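**Unit 4: Team Defense in the Half Court**

Coaching Certificate in Basketball, Level 2
Module lead: Sebastião Prado. Practical sessions: Iolanda Vieira.

These notes accompany the November session. Candidates should read them before attending and bring a printed copy to the gym, as the drills are referred to by number.

## 4.1 Purpose of the unit

Unit 3 dealt with the individual defender: stance, footwork and pressure on the ball. Unit 4 places that defender among four teammates. By the end of the unit a candidate should be able to teach a basic man-to-man system to a group of players aged 14 and over, correct its most common faults, and explain when a zone might be preferred.

## 4.2 Terms used

- **Ball side:** the half of the court, divided lengthwise, in which the ball is held.
- **Help side:** the opposite half.
- **Denial:** a position with one hand and one foot in the passing lane, used against a player one pass away.
- **Closeout:** the approach to a player who has just received the ball, beginning with a sprint and ending in short, choppy steps.
- **Tag:** brief contact with a player rolling to the basket, made by a help defender who then returns to his or her own player.

Candidates are asked to use these terms in the assessment. Local variants are acceptable on the court, provided that the whole team uses the same word.

## 4.3 Positioning

Each defender off the ball must be able to see both the ball and the player being guarded. Players who lose sight of one or the other have usually moved too close to their opponent. On the help side, the defender should stand with at least one foot in the lane when the ball is below the free throw line extended.

Every pass changes the position of all five defenders. Movement begins when the ball leaves the passer's hand - a defender who waits for the catch will arrive late.

## 4.4 Case study: Brelen against Podaleo

The game film shows Podaleo, coached by Gilmar Fagundes, allowing 81 points. The defense was sound for most of the first half. In the third quarter the closeouts became long and upright, and Brelen's guards drove past them into the lane, where the help was still at the three-point line. Washington Amaral, then in his first season at Brelen, repeatedly found the open shooter in the far corner.

Note the timeout early in the fourth quarter. Fagundes changed to a 2-3 zone, and the driving lanes closed for several possessions. Candidates should consider whether the change came too late, and what it cost in defensive rebounding.

## 4.5 Practice plan

1. **Shell drill, four on four.** The coach calls each pass. No shots are taken until the positions are correct.
2. **Closeout and contain.** One defender, one attacker, two dribbles allowed. Rotate after each stop.
3. **Help and recover.** Begin with a drive from the wing. The low defender steps across, and the nearest guard drops to cover.
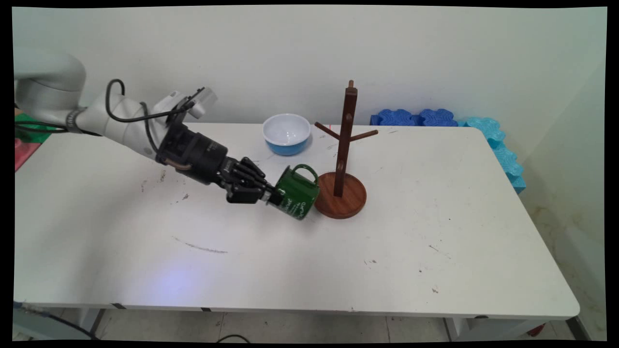 4. **Tagging the roller.** Three on three, starting from a high screen. The tagger must return before the skip pass is caught.
5. **Controlled scrimmage.** Only defensive stops are scored. The first team to reach six wins.

## 4.6 Written assignment

Watch one full game from the Evangelista league archive and submit a report of no more than 200 lines on the losing team's help defense. The report counts for 50 percent of the unit mark. Submissions go to Arlindo Araújo at the course office. Diagrams may be drawn by hand if they are legible and labeled.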